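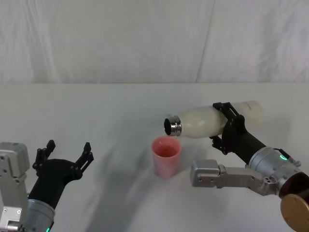 Opening slide: white table, white fabric backdrop.

Speaker notes: Number portability and call routing for small carriers
Anderson Vasconcelos, Clirkero

Slide 2. Scope
Voice only. Text messages use a separate lookup and I will not cover them. Assume the audience knows what a switch does and has seen a rate sheet.

Slide 3. The basic problem
A phone number used to tell you three things: the area, the exchange, and the carrier that owned the exchange. Portability broke the third. The leading digits still show which carrier was first given the block. They do not show who serves the customer today.

Slide 4. Four ways to route a ported call
Walk through the diagram left to right.
Onward routing: the call goes to the original carrier, which forwards it. Simple to set up, but it ties up a second leg for the whole call.
Call drop-back: the original carrier releases the call and hands back routing information.
Query on release: the original carrier rejects the call, and only then does the sender check the database.
All call query: the sender checks the database first, every time.
Mention that Memwood ran onward routing until April and still keeps it as a fallback.

Slide 5. What the query returns
The answer is a routing number, which points to the serving switch. The dialed number moves to a separate field and has to survive every hop. Most of the faults Erzsébet Csizmadia logged at Dremness came from a gateway that overwrote that field. Show her trace here. The bad hop is line 15.

Slide 6. Local copy or remote query
A local copy answers faster and keeps working when the link is down. It also goes stale. At Memwood we compared the local copy with the central database and found 3433 numbers out of step. The update job had stopped after a certificate expired, and the alarm was set on the server instead of the job.
Pause for questions.

Slide 7. Timeouts
Our query timeout is 100 milliseconds. After that the switch routes on the dialed digits, as if the number had never moved. The call may still complete if the original carrier forwards it — check the agreement before relying on this.

Slide 8. Billing
Rate on the routing number, not the dialed number. If the two systems disagree, the invoice will not match the other carrier's records. Xavier, our rating tool, stores both fields from release 4 onward. Older records hold the dialed number only and cannot be rerated without the switch logs.

Slide 9. Test calls
Ported in, ported out, ported twice, ported back to the original carrier. The last one is often missed: the entry should be deleted, and a leftover entry can cause a loop.
If time is short, skip to the loop trace and take questions from there.

We use cookies to remember your settings and measure traffic. Accept all | Manage preferences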